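Dernière mise à jour : 15 janvier 2026

Par Hina Butt, pour Comumura

COMMUNIQUÉ DE PRESSE

Grudport sort son assiette bleue du goûter, et le petit pain glacé qui va avec

Bonjour à toutes et à tous ! Je m'appelle Hina Butt, je m'occupe de la table chez Comumura (la vaisselle, les recettes, les nappes quand il y en a) et c'est moi qui ai la joie de vous annoncer la nouvelle : l'assiette ronde de la gamme Grudport arrive en boutique en février, en bleu, dans un format pensé pour le goûter.

Je vous dois un aveu. Au départ, on voulait une grande assiette de repas. On a fait 16 essais de forme, on les a tous posés sur la table de l'atelier, et à chaque pause tout le monde prenait la même, la petite, pour son café et sa tranche de brioche. On a fini par écouter nos propres habitudes et par laisser tomber la grande (elle reviendra peut-être, on verra).

Grudport, c'est donc une assiette ronde, peu profonde, avec un bord relevé et un fond plat en léger creux. J'y tiens, à ce bord ! Les miettes restent dedans, le glaçage aussi, et on peut traverser le salon sans surveiller chacun de ses pas. Pour la couleur, la discussion a duré tout l'automne. Il y avait un camp du jaune, un camp du vert, et moi qui revenais toutes les semaines avec mon bleu un peu doux. Ce qui a emporté le morceau, c'est de voir l'assiette sur une table blanche, avec une viennoiserie bien orangée à côté.
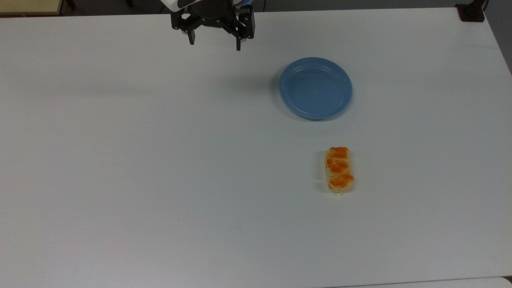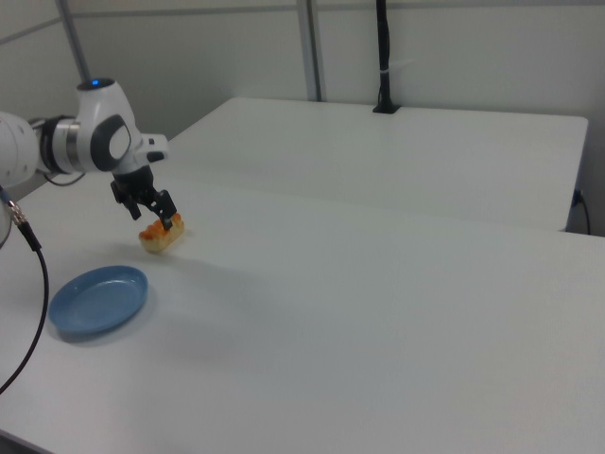
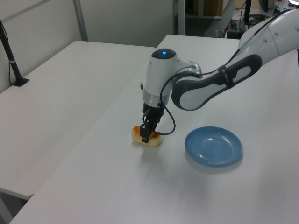 Le petit pain

La recette s'appelle Kakeck, comme notre carnet de goûters, et elle est signée de la maison Sethi, avec qui on travaille depuis le tout premier numéro. C'est un petit pain au lait de forme rectangulaire, clair dessous, orangé et brillant dessus. La pâte ressemble à celle d'une brioche, en moins riche : de la farine, du lait tiède, un œuf, un peu de beurre, très peu de sucre. Le dessus est une marmelade d'orange passée au pinceau à la sortie du four, et là je vous supplie de ne pas chercher à lisser. Les petits morceaux d'écorce font des bosses, c'est joli comme ça et c'est bien meilleur.

Pour le servir, chez moi c'est un pain par assiette, posé au milieu, et la serviette à gauche. Les enfants de ma sœur préfèrent le couper en deux et cacher un carré de chocolat à l'intérieur. J'ai goûté, ils ont raison.

La recette complète sera imprimée au dos du carton d'emballage, et le carnet Kakeck en proposera 39 autres, du sablé au citron jusqu'au pain perdu du dimanche soir. On a gardé des recettes courtes, avec des ingrédients qu'on a déjà dans le placard (j'ai fait retirer la fleur d'oranger de trois pages, pardon aux amateurs).

Côté pratique

Pour ce lancement, 639 assiettes seront mises en vente, dont 200 accompagnées du carnet. Elles se vendent à l'unité, pour que chacun compose sa pile comme il veut. Les commandes ouvrent en février sur le site de Comumura et dans notre boutique. Les lecteurs inscrits à la lettre des goûters recevront le lien la veille.

Journalistes, blogueuses, gens qui tiennent une rubrique cuisine dans le journal du quartier : écrivez-moi ! J'envoie volontiers une assiette et la recette pour que vous puissiez essayer chez vous, et je réponds moi-même aux questions, y compris celles sur la levée de la pâte.

Contact presse : Hina Butt, Comumura, service table et goûters.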